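Saturday - kitchen end, tidying

Started with the blue top, as agreed on the Unstead sheet, and the aim was the usual one: everything small goes into the white basket, the basket goes somewhere else, and the room looks as if adults use it. Chunhua Yu's rule from last time still stands (a thing is either in the basket or has a place of its own, and "next to the basket" is not a place). I broke it before the kettle boiled.

Weights, for whoever copies this into the Sornimden table:
basket, nothing in it - 474 g
basket, first load - 765 g
kitchen scale drifts by 2 g if you lean on the counter, so don't

The first load was mostly small packets. They slide to the low side as soon as the basket is tipped, so the order you put them in means nothing by the time you've crossed the room. I had a plan involving flat things first and round things on top. The plan lasted until I picked the basket up.

Bulky things in clear plastic are a nuisance of their own. The plastic is always bigger than what it's wrapped around, you get a fistful of wrinkles, and it makes a noise out of all proportion to the job. Better to fold the extra over before lifting. Unwrapping would be better still, but then there are two things to find a home for, and one of them is a piece of plastic. 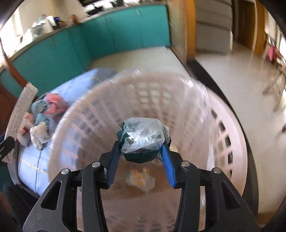

The white basket, one dark bundle in clear wrap over it, then with a small carton inside.
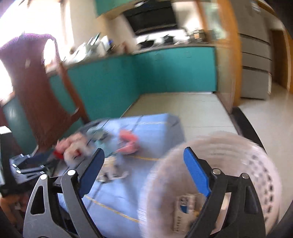
Safta Sima says the basket is the wrong shape for this and always has been: round wastes the corners, cartons don't have round corners, and a plain square tub would hold more and stop everything rolling to one side. She would also like it known that she said so in August.

Fair. I tried the carton flat, then standing. Flat it takes up most of the floor and everything else rides on top of it. Standing against the wall of the basket it stays put for as long as you walk like someone carrying soup. I've written "stand cartons up" on the Unstead sheet and left out the part about soup. The square tub goes on the shopping list under Safta's name, where it can join the drawer dividers.

Fluffy toys are still unsorted in principle. They weigh next to nothing and fill the basket by themselves, after which the lid-of-fluff effect hides whatever is under it and someone has to take them all out again to look for a packet. Nelu wants them in a bag. Houda wants them on a shelf, facing out. I want them in before anything else, squashed flat, but I'm told they come back up. Left for Nelu and Houda to settle between them.

The bits were the slow part. Little white and gray pieces, too small to be worth a trip and too many to ignore. Sweeping them into a hand works. Sweeping them straight into the basket works right up to the point where they meet the openings in its side, and then you are tidying the floor. A saucer for bits, saucer in the basket, seems to be the answer, and I'm annoyed it took me this long given that we own a cupboard full of saucers.

Second load with saucer: didn't weigh it. Saucer alone is 128 g, so take that off when somebody does.

Counter at the back was not on the sheet and I'm not adding it. It has appliances on it that want a separate day and a braver person.

To do
- clear tape for the Unstead sheet, it keeps sliding down the fridge
- ask Nassoro if the scale can live somewhere people don't lean
- saucer: a chipped one, please, the good ones are Houda's
- try the toys-first order once before Nelu's bag turns up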